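Ledeo opens its silk flower room in Grisalville this August

I'm Glykeria Bakalis, and I've been making artificial flower arrangements for longer than I care to admit, so you can imagine how pleased I am to be writing this one! From August, Ledeo will have a proper room in Grisalville where anybody can come in, pick their stems and put together a bunch to take home.

We're starting with red roses and pale blue hydrangeas. Lavanya Ramasamy chose the colours (I wanted yellow, I lost) and they do look lovely side by side on a white table.
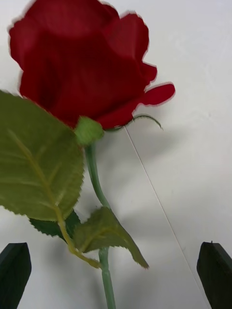
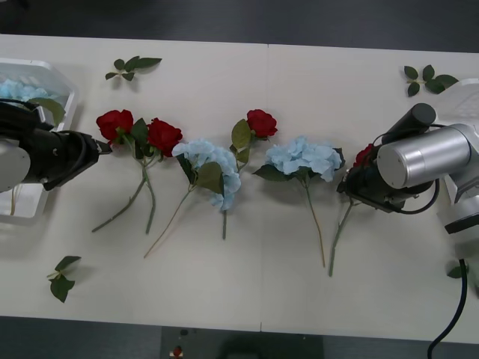
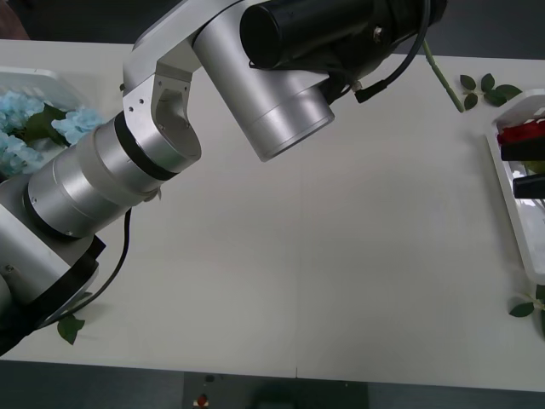 Red roses and blue hydrangeas from the Ledeo opening range.

The first delivery is 288 stems. Sessions last 2 hours, with 20 places at each, and the price covers nine stems of your choice. Bring your own vase if you've got a favourite – we'll help you trim to fit. Hye-jin Yeo is taking the evening sessions and she's very good with hydrangeas, which can be a bit top-heavy until you know where to put them.

"I'd like people to go home with something they'll still want on the windowsill next spring," says Lavanya.

Bookings are open now at the Ledeo shop counter. For press visits, please ask for Grigoris Zacharopoulos, mornings only.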